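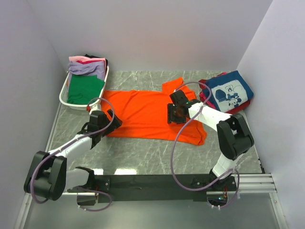 Lamptey clothing swap back on in February

Search news, events, people
Search

November 30, 2025

The Lamptey clothing swap is coming back. Organizers confirmed it this week after a year off, new hall, same rules. Bring up to 7 items, take home the same number. T-shirts, jeans, coats, kids stuff. No underwear, no single shoes.

Doors open at 30 minutes past nine, at the Ritura hall on the east side. Last swap cleared 2000 pieces before lunch, according to Aba Akpalu, who runs the sorting tables.

"We ran out of hangers. Went thru every one we had," Akpalu said. "Bring your own if you can."

Tables are free but have to be booked. 52 spots, first come. Kofi Antwi is taking names at the Zidard front desk, mornings only.

New this time: a mending corner with Lucienne Huet. Buttons, hems, small holes. Zippers maybe, depends on the line.

Clothes should be washed and folded. Anything left at closing goes to the shelter on Stestel Road, same as before. Parking is tight so the bus is probly better.

Drop-off times still to be set.

Share 30 Comments 7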